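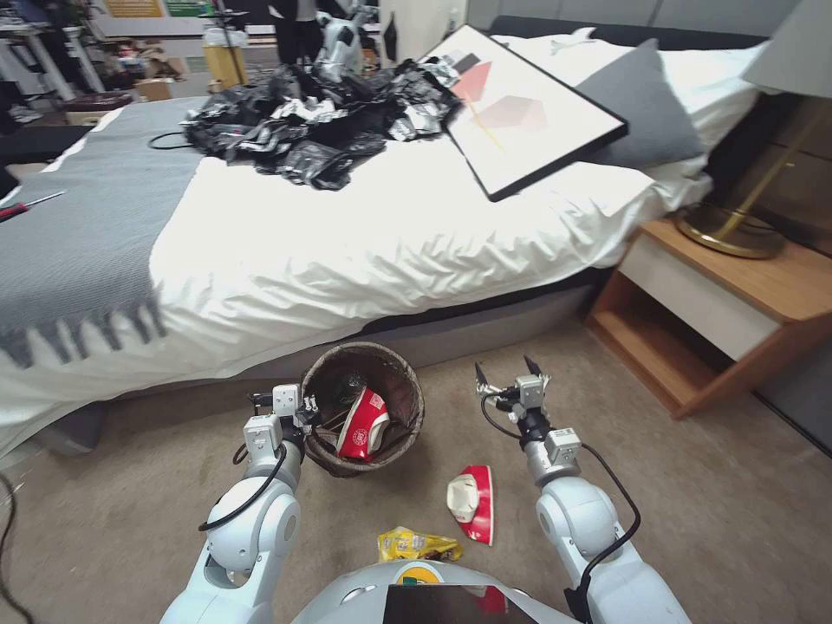
Woven wicker wastebasket on the carpet, with a white robotic arm to either side.

Plitel: Founding Claims from Flelton and Clorkomside

README and data card
Maintained by Rogério Rezende
Last revised 12th October

What is in the package

Plitel is a table of claims about how two neighboring towns, Flelton and Clorkomside, came to exist. Each row is one claim, made in one source, copied out as it was printed or painted or cast in bronze. The sources are anniversary booklets, church programs, plaques, newspaper columns, chamber of commerce leaflets, deeds, plats, and the text panels that hang beside murals.

A row in Plitel tells you that somebody said a thing. It doesn't tell you the thing happened. I have had to repeat this in enough emails that I am putting it near the top.

The package has four files:

claims.csv, the main table
sources.csv, one row per source, linked by source_id
people.csv, names as they appear, with suggested matches
notes.txt, my running remarks, badly organized

Why I made it

Every town around here has a founder. He is nearly always a man with a store, he nearly always owned a pasture or a pine tract, and at some point he divided it into lots and a crowd came to buy them. Flelton's version has Amos Coutinho standing on a wagon and selling every lot by sundown. Clorkomside's version has the same wagon, or one very like it, and a different man.

I grew up on the Coutinho story and liked it. Then I went to the courthouse to look up the deeds for something else, and the deeds were spread over years. Some of the lots on what is now the main block weren't sold until the original buyer's children were grown. A few went for unpaid taxes. Perhaps there was a sale day and perhaps it was a good one, but I have yet to find a paper from the time that says the lots were gone by evening. The earliest source I have for that part is a pageant script.

So I started writing down who said what, and when, and where they seem to have gotten it. The table grew from there.

Coverage

There are 100 claims for Flelton and 80 for Clorkomside. The gap reflects how much each town printed. Flelton had a newspaper with a local history column that ran for years and repeated itself shamelessly. Clorkomside had a printer who did handbills and an almanac. Please don't use the row counts to argue that one town has a richer past. Someone has already done this in a grant application.

The period before the railroad survey is thin for both. The people who were here before any lot was staked out hardly appear, except as a sentence at the start of the booklets, and the sentence tends to be copied from one booklet to the next with the spelling changed. Tenant families, Black landowners, and women who held title in their own names turn up in the deeds far more than in the stories. I included the deeds partly for that reason. The table is still lopsided, and adding deeds didn't fix it.

Fields in claims.csv

claim_id: a plain serial number. It has no meaning and the order has no meaning.

town: Flelton or Clorkomside. A claim that covers both is entered twice and flagged in the remarks.

claim_text: the wording of the source, with its punctuation and mistakes. I did not modernize spelling. Where a plaque runs words together, so does the field.

claim_type: one of name_origin, first_settler, land_sale, first_store, first_church, railroad, incorporation, other. These are my categories. The type "other" is large, and I would be suspicious of any data set like this one where it wasn't.

event_date_claimed: the date the source gives for the event, as given. "The year of the big freeze" is entered as "the year of the big freeze." I have resisted turning these into years. Two different freezes are candidates and people argue for each with great confidence.

source_date: when the source was made, where that can be shown. For painted panels and undated leaflets this is often blank.

distance: my judgment of how far the source stands from the event. The values are witness, child_of_witness, later, and unknown. "Witness" is used only where the source says the writer was present, and I don't vouch for it. Old men in newspaper interviews were present at a remarkable number of things.

agrees_with and conflicts_with: lists of claim_ids. Agreement means the claims say the same thing. It does not mean either is independent. See below.

support: document, partial, none_found. "None_found" means that I looked and came up empty. It's weaker than "false," and I would ask you not to translate it that way, in either direction.

The copying problem

The largest trouble with this material is that a story told in ten places may have been told once. The Flelton booklet was written by someone who had the newspaper column on the desk. The column leaned on a reunion speech. The mural panel came from the booklet, and the county web page came from the panel. By then it looks like well-attested history, with a pleasing number of sources, and all of it hangs on one speech by a man with an interest in the family name.

The field copied_from in sources.csv records this chain where I can show it by shared wording or shared error. The best evidence is a shared error. Several sources give the Coutinho tract an acreage that does not match the plat, and they all give the same wrong acreage. I treat those as one source. You may count them differently, but say so if you do.

About paintings and murals

Both towns have commissioned pictures of their founding, and visitors tend to take them as records. The artists were born long after. They worked from a photograph of the man at a later age, from clothing catalogs, and from whatever the sponsor wanted in the background. The depot in the Flelton picture was not standing when any sale could have been held. It is a handsome depot.

I transcribed only the text panels. What is painted is not coded as a claim, apart from 2 cases where the panel points to a detail and states that it is accurate. Neither one holds up very well.

About names

Where Flelton's name comes from is anyone's guess, and there have been plenty. The candidates include a railroad clerk's misreading, a daughter, a town overseas that I cannot find on a map, and a mangled version of somebody's surname. The railroad clerk is popular all over the country as an explanation for odd names, which makes me trust him less here. Clorkomside has a longer name and even worse explanations. All of them are in the table with equal dignity.

People in people.csv are matched across sources only when a deed, a census entry, or a headstone makes the match hard to avoid. Same initials in the same town isn't enough. Families here reused names with no thought for the researcher.

How it was checked

I typed every row from the source or from my own photographs of it. In January I drew 30 rows blind and typed them again from scratch to see what I had gotten wrong. Most of the slips were commas and capital letters. One was a surname, and I had been repeating it in talks. It has been fixed, and the old spelling is kept in notes.txt so that anyone who heard it from me can trace the damage.

No second reader has gone through the distance and support fields. They are one person's opinion, and that person has already admitted to growing up on the story.

Uses I would be comfortable with

Following how a local legend changes as it is retold. Finding which deed book to ask for at the courthouse. Teaching students to check a plaque. Looking for a great-grandparent, as long as you go on to the real record.

Uses I would not be comfortable with

Settling which town is older. Writing new marker text straight from claim_text. Pulling a single date out of event_date_claimed and printing it on a banner. Training or testing anything that treats the most repeated answer as the right one, for reasons given under the copying problem.

Rights and manners

The deeds and plats are public records. The booklet and newspaper passages are short quotations and are credited in sources.csv. Some family papers were lent on the condition that I quote only what bears on the land, and I have stuck to that. If a passage from your family's papers is in the table and you would like it out, write to me and it will come out in the next revision, with the row left blank so the numbering holds.

Corrections

Send a copy of the document, or its book and page number. I'm glad to have letters that begin "everybody knows," and I do file them, but they go in as new claims.

Known gaps: the Clorkomside church minutes are in private hands and I have seen only the first volume. The Flelton newspaper is missing issues for the stretch I most want. The back of the Coutinho plat has writing in pencil that I can't make out, and two people who have offered readings disagree on every word.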